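Tarigan Table Loom Review: Small Loom, Big Grin

Posted 2026-03-09 by Kekeli Ofori

I've been weaving dish towels since October and I have not been this happy with a hobby in years, so fair warning, this will be long. The loom is the Tarigan, the 17 inch folding rigid heddle model from Clekier. I bought it with my own money after borrowing an older Drerneck from a friend for a month and getting tired of chasing it across the floor.

If you've never used a rigid heddle loom, the short version is that half your warp threads go through slots and half through holes. Lift the heddle and you get one opening, push it down and you get the other. Pass the yarn through, beat it, switch. A patient ten-year-old could be making cloth by lunchtime. (My niece was. Her scarf is wonky and I love it.)

Putting it together

Mine came flat with a bag of bolts, two wrenches and a booklet that is mostly drawings. It took me one evening and a pot of tea. Step six has you attach the back beam before the ratchets go on, and I'd swap those. I had to take the beam off again to get the left ratchet seated. Everything else lined up the first time. The parts are sanded well enough that yarn doesn't snag, though I still rubbed a bit of wax along both beams.

Warping

Direct warping is the thing that sold me! You clamp a peg to a table at one end of the room and the loom to another at the opposite end, and walk back and forth pulling loops through the slots. My first towel warp had 205 ends, which sounds like a chore, but with an audiobook going I was done before the chapter was. The clamps that come in the box are the best part of the whole package. They have wide rubber feet and they hold. The old Drerneck's used to creep under tension and I'd end up with one slack side every time.

Do wind on with heavy paper between the layers. I tried skipping it once and the edges sank into each other, and the last third of that towel is all ripples.

Weaving on it

It's light, it's quick, and the heddle drops into its up position with a nice solid click. The down position is less good. On a tight warp it wants to float back toward the middle, so I keep a hand on it. The sheds are big enough for a loaded stick shuttle if your tension is right. I get a steady rhythm going, and an hour disappears.

Cotton is where it shines. I use an unmercerized 8/2, doubled, in the 12.5 heddle, and the towels come out soft and drink up water after the second wash. Wool works too, but sticky wool in the finest heddle was a slog and I gave up on it.

I've now woven nearly 3000 picks of plain weave on this thing and only in the last few weeks started playing with color. Stripes are the easy win. A wide band down the center with something quieter on each side looks far more planned than it is, and you do all the work in the warp, so the weaving itself stays simple.
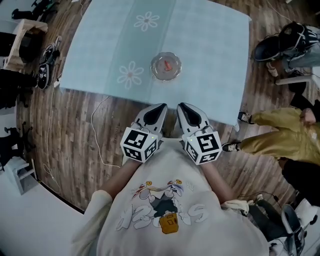

Checks take more care. You have to beat evenly or your squares turn into rectangles, and I measure every fourth one with a strip of card marked to size. My first checked towel has squares that get shorter and shorter toward the hem as I got excited. The second is much better. I wove it during a weekend with the Retthorpe weavers, who were generous with their tips and even more generous with their leftover cones.

Things I'd change

The pawl on the front beam is small and a bit fiddly with cold fingers. The folding knobs need tightening every couple of projects. And I'd gladly pay extra for a second heddle block in the box, as you'll want one as soon as you see what double heddles can do.

Should you get one?

If you want to make towels, scarves, placemats or runners and you don't have room for a floor loom, yes, please do. If you're dreaming of blankets, get something wider, or be ready to sew panels together. Mine folds up with the warp still on and lives behind the bedroom door, and I pull it out most evenings after supper. Next up is a set of eight napkins in rust and cream, and I already have the yarn wound.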